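The Great Gripper Budget, Part Two
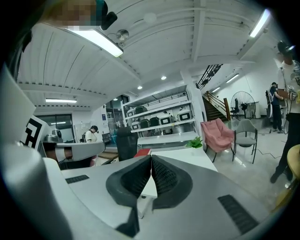 The number I was given in April was 848 pounds, and I have now spent long enough looking at it to have feelings about each digit. It was meant to cover "sundries", a word Myfanwy Edwards uses for anything that doesn't have a motor in it. The motors live on her spreadsheet, the sundries live on mine, and you would think hers was the difficult one. Hers has six lines. Mine has a tab for cables. Take the pads on a hand-held gripper, the black curved ones with the fine grid on the inside. They are the only part that ever touches anything, and in the plan they had been entered as "misc. rubber", one set, no spares, as if they'd come down through the family like a good carving knife.

So I started again from the pads outwards, and I recommend it to anyone who has to buy for this sort of work. Forget the arm for an afternoon. The arm has a salesman and the salesman will ring you. Start with what gets rubbed, dropped, trodden on or lent to somebody upstairs.

Cables were next. I had allowed for the length between the thing and the other thing, measured in a straight line on a drawing, by me, sitting down. A person with a gripper in their hands doesn't stay on the drawing. They turn round. They go and look at the rice cooker from the other side. I've doubled the length and added a line for floor covers, which Myfanwy queried, and which I have put back twice under different names.

Then the printed markers, the black and white squares. A sheet of card costs nothing, so I'd put nothing. What costs money is the card that stays flat, the mounting that holds it at the same angle all week, and the second set for when the first gets a coffee ring on it. I asked Stonine for a quote on rigid ones and got back a very handsome PDF with a price on page eleven. Pathirana replied in one line with a figure and "ok?". Pathirana have the order.

Which brings me to rice cookers. We have shelves of kitchen appliances and I'd assumed, God help me, that one rice cooker was much like another and that we could stop at two. Llinos Morris explained the matter to me over lunch, drawing on a napkin. The lids open differently. The displays are in different places. Some are domed and some are more or less a box. If all your practice is on one lid then what you've learnt is that lid. I said this sounded like an argument for buying every rice cooker in the shop and she said yes, good, and went back to her soup.

We settled on 4 more, second-hand where we can get them, and I've capped the price per cooker at what I'd pay for my own kitchen. (I don't own one. I use a saucepan.)

Lighting I have left alone for this round. Vukwood wanted to come and do a survey and I said perhaps in the next financial year, in the voice my mother uses for the dentist.

Chairs, on the other hand, I will fight for. You can't hold something at chest height for a whole morning and then be offered a stool. Nowhere in the original plan was there a single thing to sit on, and I can only conclude it was written by someone lying down. I've put two in, with proper backs, under "operator equipment". So far it has gone unchallenged.

Where that leaves the total: over, by less than I feared and more than I've admitted. The Plakance cases may have to go. They are lovely cases, with foam you cut yourself, and I wanted them mainly because I like cutting foam. We have a cupboard and we have bubble wrap. Myfanwy gets the revised sheet tomorrow, and I've hidden the cable tab at the far end, after the chairs.

2 comments
Share this post

Recent posts
The Great Gripper Budget, Part One
Is a trolley furniture? A correspondence
Delivery slots and other fairy tales
What I learnt from the extension lead audit
Soup, reviewed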